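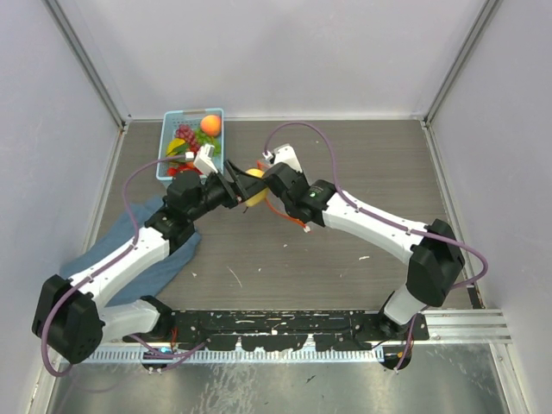 Two arms, one pear, and a strap that rule four has something to say about.

2023-04-28

I have become a person who writes rules. I didn't set out to. In February, Ineke Groen at Trellgate asked me to "jot down a few do's and don'ts" for the two-arm cell, and I said sure, picturing a sticky note. The document is now on its third revision and has a table of contents.

Some of you asked to see it after my last post. I can't share the whole thing (it has door codes in it, and that is a rule violation all by itself), but I can go through the parts that cause arguments.

Rule one is the dull one. No hands past the framing while the arms have power. Every shop on earth has this rule and every shop on earth has a guy who leans in to nudge something with a pencil. We used to write "avoid reaching in." Avoid is a lovely word. It means "do it when I'm at lunch." The current text says power off, then reach, and there is a line for your initials.

Rule two covers the handover. When one gripper passes a thing to the other, the giving side doesn't open until the taking side has closed and held for 3 seconds. People hate this. Three seconds is an eternity when you're watching a pear. Marlene Bezerra timed a whole afternoon of it and came to my desk with a spreadsheet to show me how much of her life I had taken. I looked at the spreadsheet. It was very well formatted. The rule stayed.

She did win on speed, though. My first draft had both arms crawling any time they shared the middle of the table, and she argued that the slow zone only needs to start when the grippers are within 10 centimeters of each other. I checked, grumbled, and changed it. Revision two is basically Marlene's revenge.

Rule three is cables. Leave enough slack for the full reach, clip it to the links, and run every joint through its range by hand before the first program of the day. I am more relaxed about the big loops than I used to be. A loop that arches way up over the gripper looks untidy, and visitors always mention it, but a cable pulled tight across an elbow looks terrific right up to the day you replace it. Ask me what a new one costs. Or ask Ineke, she signed for it.

Rule four: nothing loose near the gripping end. Straps, tags, tie ends, lanyards. Trim it, tuck it or tape it. I've written this rule three different ways and I still meet orange straps curling down onto the table with their little white tags on, like luggage nobody claimed. If you have wording that works, the comments are open. I've tried bold type.

Rule five is housekeeping. Wipe the tabletop before every session, and put the cloth away afterward. Everyone reads the first half. The blue cloth has been found on the table so often that Maluleke in purchasing wanted to know if it should have an asset number. Specks count as mess too, by the way. They're small but so is a fingertip pad, and I would like the two of them not to meet.

Then there's rule six, the log. Every run gets a line: who, what object, which arm started, what went wrong. We're at 1,707 lines. About a third of the "what went wrong" column says "nothing," and I believe maybe half of those. My favorite entry just says "pear."

Next month the document gets reviewed by the Gorneo people, who have 30 days to comment and, from what I hear, use all of them. Ineke thinks it should be cut to a single page. Marlene thinks rule two should be cut to a single second. I've started a fourth revision to hold their objections, and it needs its own table of contents.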